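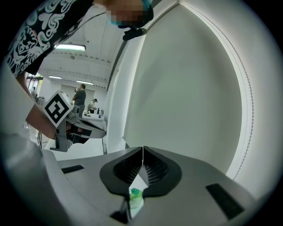 The small bottle with the green cap, pinched in the fingertips.

I have a theory that every household owns one small bottle that can't be put away. Ours has a bright green cap and a pale see-through body, and it has lived in more places than I have. It has been on the windowsill. It has been in the fruit bowl. For most of March it was on top of the fridge next to a dead battery and a takeout menu from Cù, which closed.

The trouble with a small bottle is that it doesn't belong to a category. Big bottles are easy. Big bottles go under the sink or in the door of the fridge and you never think about them again until they leak. A small bottle is too short for the shelf with the tall ones and too round for the drawer, where it rolls to the back every time you want a spoon. So it gets set down "for now," and in our place "for now" is a storage system with several locations.

I should say that the room itself is not the problem. It's a bright room with white walls, and people come in and tell us how airy it is. White walls are wonderful if you own nothing. The minute you own a thing, the wall behind it turns into a museum display. You'd be amazed how important a half-used tube of hand cream can look.

We moved here from Umthorpe, where the kitchen was brown and forgiving and you could lose a casserole dish in it for a year. I miss that kitchen mostly when people are coming over.

Anyway, the Big Sort. It was supposed to take an afternoon. The rule was that every small object had to be picked up, looked at, and given an address. I got the rule from a decluttering newsletter called Sirkerik, which I signed up for by accident while trying to unsubscribe from something else. Their last issue said the typical home contains 2,436 loose items. I don't know who counted, but I hope they got to sit down afterward. I read the number out loud over breakfast and got the reply that most of those were probably pens.

Most of those are probably pens.

The method goes like this. You clear one surface. You put everything from it onto another surface. Then you stand there feeling you have achieved something, although any reasonable person would point out that you now have the same stuff a few feet to the left. After that you pick up the first thing and ask where you'd look for it if you needed it. This is where it falls apart for me, because I would look in the same wrong place I always look, which is my coat.

Still, some of it worked. The rubber bands have a jar now. The tape is with the scissors, and the scissors are where the tape used to be, so anyone hunting for either will at least find a clue. I found 2 corkscrews and we don't own a cork. I found the good measuring spoon, the one we'd both privately accused the other of throwing out, and I've decided to be gracious about it until at least July.

Then there were the Jusuvau boxes. If you haven't met these, they're the clear stacking kind with the lids that click, and I bought 4 of them on the grounds that they were on sale and I was in a mood. They're very nice boxes. They're exactly one finger-width too shallow for anything with a cap on it. I tried the green-capped bottle standing up, and the lid wouldn't click. I tried it lying down, and it rolled around in there all by itself like a marble in a bathtub. So the boxes now hold napkins, which had a perfectly good place already.

By four o'clock there were 2 piles left. One was things to keep, the other was things to think about, and I can report that thinking about things takes up a lot of counter space. We had leftovers for dinner, standing, with our elbows in.

There was some talk of buying a little rack for the inside of the cupboard door. I'm against it on principle, because a rack is how you end up with more small bottles. They can sense a vacancy. My grandmother had a rack like that and by the end she had vanilla extract in there that was older than my car - and it was a good rack, too, with a rail.

So the bottle with the green cap has gone back on the windowsill for now. The rest of the counter is clear, apart from the napkin boxes, and I'm doing the bathroom cabinet next, where I already know there are eleven combs.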